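Notes > Robots > Teaching by hand

Last updated: June

1/ We've been showing the two-arm setup how to do desk chores. I steer both arms by remote, the software records what the joints do, and later a model tries to copy it.

2/ Songül Yurt and I take turns. She started on Monday morning and I took over at lunch. We call the rig Plerel. The recording software is Wultus.

3/ First thing I learned: go slower than feels right. My early demos were full of little corrections, and the model copied those too.

4/ Second thing: pauses. If I stop to think in the middle of a demo, the robot learns to stop there. Now I plan the whole move before I press record.

5/ We kept 41 demos from this batch and threw out 6. Most of the bad ones were me letting go too early — the left hand opens faster than I expect.

6/ Guiding the arms by hand is easier on big moves. For anything thin, like a card sleeve, I get better results by remote. Songül says the opposite, and her demos are cleaner than mine, so take that as you like.

7/ We also change where things sit on the table between demos. If they always start in the same spot, the model learns the spot.

8/ Pictures from the table. The middle one is the close view at the card holder.

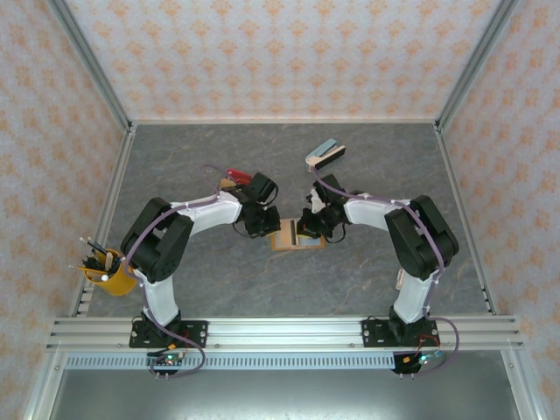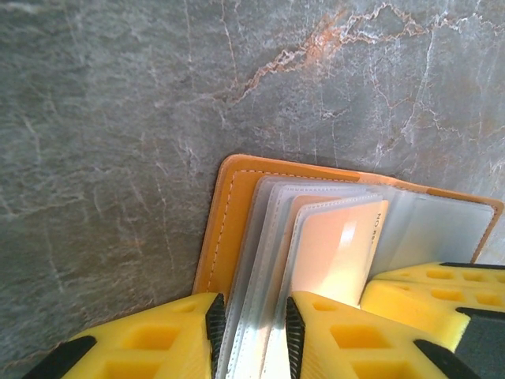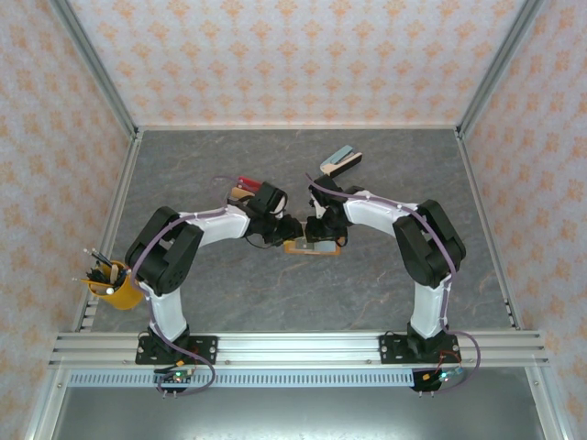 Shota Koyama replied: Do you keep the failed demos anywhere? We deleted ours and regretted it. A few where the operator slipped and then recovered would have been useful later. I'd also write down who was driving for each one — two people steer very differently, and it shows in training.

Contact | Copyright Karakaya Notes | Back to top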